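Jocelyn Mangubat sells used toys and small collectibles from her apartment in Karnham, and she has done it for six years. Most of her sales go through Vendura, where she has 212 feedbacks and only one of them is neutral. "The neutral one was my own fault," she told me. "I wrote that the box was complete and the dice were missing."

I asked how she decides on a price. She looks first at what was sold and pays no attention to what people are asking. "Anybody can ask for the moon. I look at the last four sales, and if one is very high I forget it." Then she adds a little, so there is room when a buyer makes an offer. 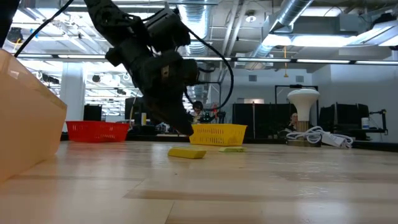 Offers are the part of the work she likes best. Some buyers begin at half of the price, and she answers them politely with a number a bit under her own. "If they come back, we will agree. If they are silent until Thursday, I put it down to the next person who asked." She does not hold items without a deposit – this rule she made after a man from Brulley kept her waiting almost four weeks for a board game and then bought another copy.

With trades she is more strict. Both sides send photos with the date written on paper, and the one with less feedback ships first. She learned this from a seller named Dumitrescu, with whom she traded many times and whom she has never met.

And the packing? Jocelyn saves boxes from everybody in her building. She wraps each piece twice and writes the buyer's user name inside the lid, in case the label comes off. Packages go out on two mornings a week, before her shift. "I tell them this in the listing," she said, "and still they write to me at eleven at night to ask if it is shipped."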